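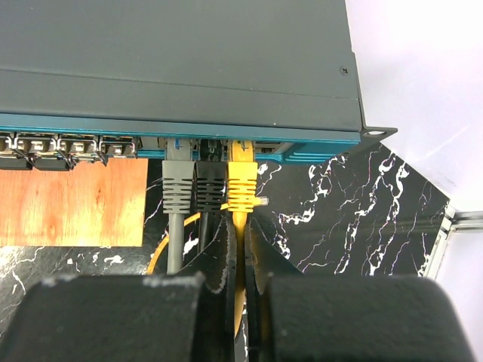 The Patching Bench: Notes for Next Year's Budget

Gallery and running commentary by Aldana Farías, Zikuvdale workshop

Every July we are asked what we would like to buy, and every July we answer with a list of arms. Arms look good in a proposal. They have payloads and reach diagrams, and the salesman from Valtgate brings pastries. What follows is the other list, the one with patch cables on it, put together with Emiliano Quiroga, who signs for things and would like to sign for fewer of them.

The job
Yellow patch cable between the gripper fingers, grey and black ones plugged in beside it, and a loose yellow connector lying across the front of the boot. The task sheet says "move one cable". The task sheet was written at a desk.

The fingers
Scuffed along the top edge of the padding, as you can tell at a glance. The original budget gave fingers no line at all, on the theory that they came with the gripper and would live as long as it did. Next year they get their own line, and I have asked for 5 spare pairs. Emiliano has pencilled in three and a question mark.

The cables
We asked for 40, in mixed colours. Colour costs nothing extra and saves a great deal of "no, the other one". Clips snap, boots split, and a cable with a snapped clip will teach a robot things you don't want it to know. Please stop taking them home for your router.

The switch
It never has to carry any traffic, so a retired one will do nicely. The Orellana quote was for a new one with a support contract, including a telephone number to ring if the network went down. We declined the telephone number.

The bench top
Boards are cheap, and we change the look of the surface as often as we can find another offcut. The black marble pattern was put down as "decor" on the expenses form and came back with a query. It is now put down as "work surface, veined", and went straight through.

The sum
The Damivetti package came to £3,885 for mounts, rail, spare padding and a day of somebody fitting it. We can do the fitting ourselves, badly, over 16 evenings, or pay for the day. I have recommended paying for the day. Last time we saved money on fitting I spent most of a spring looking for one bolt.

Still to be decided
Whether a second bench comes before a second arm. My vote is for the bench, so that one can be set up while the other is in use. Emiliano's vote is for whichever arrives in fewer boxes.

Corrections to the figures are welcome before the form goes in. Requests for a bigger arm should be addressed to Valtgate, who will be delighted, and who will want to know how many of you there are for pastries.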